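Drullundale Burglary Reduction Project
Progress report to the Brenow Fund
Reporting period: second six months
Prepared by Anas Morsy, project officer
January 30, 2025

Where we are

The grant pays for one full-time post, security fittings for homes that have been burgled, and the cost of running property marking sessions in Drullundale and the Tustley side of the canal. At the last report we had only just got the data sharing agreement signed with the police and had not fitted a single lock. Fitting is now well under way and the backlog from the summer has been cleared.

Home visits

Referrals come to us from the neighbourhood policing team, normally within two working days of the crime being recorded. Amr Mahrous rings the household, offers a visit and does a survey of doors, windows, sheds and side gates. If work is needed, the job goes to Tahiri Locksmiths, who hold the fitting contract until the end of the grant.

We have completed 500 visits since the project began, which was the target for the whole of year one. Most of the work has been replacing euro cylinders on back doors. We had expected more demand for window locks, but a large part of the estate had new windows put in by the housing association and these are generally sound. We would like to move the unspent window money to gate bolts and shed alarms, and a revised budget is attached for your approval.

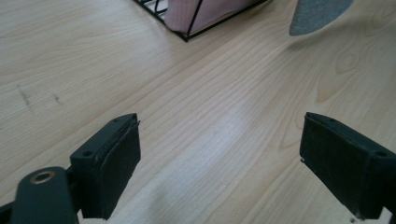
Photo: Chidubem Onyeka / Drullundale Burglary Reduction Project

Repeat victims remain the main concern. The police analyst gave us a list of addresses that had been burgled more than once in the two years before the project, and these households were contacted first. Some did not reply to the phone call or the letter. Amr has been calling at these in person, in the early evening, and has got through to most of them. A few have declined any help and we have closed those cases.

Property marking

Chidubem Onyeka took over the marking sessions in November. They are held in the community centre and the Tustley library, and people bring in bikes, power tools, laptops and so on to be marked and registered. The register now holds 1144 items. Bikes are the largest group. The library sessions are better attended than those at the centre, and from next month we plan to hold two there for every one at the centre.

Officers at Tustley station have told us that they have used the register to return a stolen bike and a hedge trimmer to their owners. We are asking for a proper note to be kept of each return so that we can report a figure to you next time.
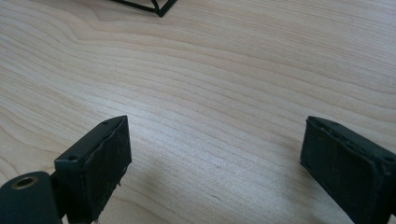 The marking kits themselves have been a problem. The first supplier changed the fluid without telling us and the new one did not take well on painted metal. We sent back 100 kits and were refunded in full, but it meant cancelling sessions for three weeks. The replacement kits cost slightly more each. We can absorb this within the materials line.

Staffing

Essam Ouazzani left the project coordinator post in the autumn and Ismail Chraibi has been acting up since then. The post was advertised twice. We now have a candidate who has accepted, subject to vetting, and police vetting is taking over 7 weeks at present. Ismail has agreed to stay on until the new coordinator starts and for a short handover after that.

Spending

Spending is under profile, mainly on salaries owing to the vacancy. Fittings are on budget. Travel is slightly over – Amr is using his own car for the evening calls and we had not allowed for that. Full figures are in the attached spreadsheet.

Next period

The analyst will compare recorded burglaries on the estate with the two neighbouring wards once a full year of data is available. Until then we do not want to make any claim about the effect on crime. We will also start a short phone survey of households three months after fitting, and the draft questions will be sent to you for comment before it begins.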